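# Clivska Practice Wall (club kit)

Hi, I'm Sabina, and I run the Thambiah robotics club. We built our first practice wall because our students were driving me nuts taping towels to the back of a door! Other clubs started asking for one, so we now sell it as a kit and the money goes back into parts.

The idea is simple. You get a bathroom-style corner your team can set up in a classroom, and your robot learns to do chores in it. Towels are our favorite (so much harder than blocks, and way more fun to watch). Our own two-armed robot works at a gray wall with a dark gray bar and a pink terry towel over it, and Pranab's group is busy with two-handed grips on the lower part.
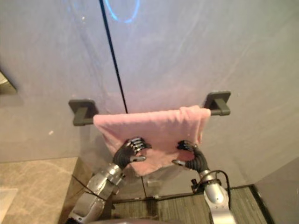
We get asked a lot if the kit works for beginners. Yes! Start with one hand and a plain tug, then move on to straightening, and save folding for the brave teams. Habibur has written 18 task cards that go from easy to downright mean, and they all come in the box.

**What you get**

- Wall panels, 32 inches wide each
- Towel bar with brackets and screws
- Terry towels (colors vary, sorry, we buy what's on sale)
- Task cards

**Price:** $300, or $200 for school clubs

You'll need your own robot and a drill. Pickup is at our Clemholm workshop, or ask Anwara about shipping. The next batch goes out in October, so get your order in early if you want it for the Suswood meet. Spare towels can be added to any order!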